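Bellevmont Automation Review
@bellevmontreview

1/ Our review of the Hisik two-arm sorting kit is complete. The unit was on loan from the manufacturer from January, and the full report is available to member workshops today. A summary follows.

2/ The kit is sold for light bench work: picking small electronic parts out of a shared tray and placing them in bins. It ships with two arms, two grippers, a controller and the Brirnel task software.

3/ Setup took one technician 4 hours. The printed guide is clear on mounting the arms and weak on cable routing. We recommend reading the Myung supplement first.

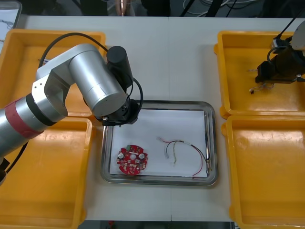
Bellevmont Automation Review | Text: Gunvor Söderlund | 4 Apr 2021

4/ Boards and wires were tested together in a steel tray lined with white paper, with yellow bins on both sides. Rigid parts such as the round red board gave the grippers little trouble. Thin wires with small connectors were harder to handle, above all when the leads crossed.

5/ Over the full trial we logged 2123 picks. Of these, 590 involved loose wires, and most of the failed picks fall in that group. The report lists them by part type.

6/ Each arm can be taught a new part in 16 steps. Staff found the process slow on the first day and acceptable after that. Saved tasks cannot yet be copied from one arm to the other.

7/ Our rating is "suitable with conditions." Workshops that sort mainly boards may proceed. Those that sort mainly wire should request a trial from Hisik before ordering.

8/ Questions on the test method may be sent to the review office by direct message.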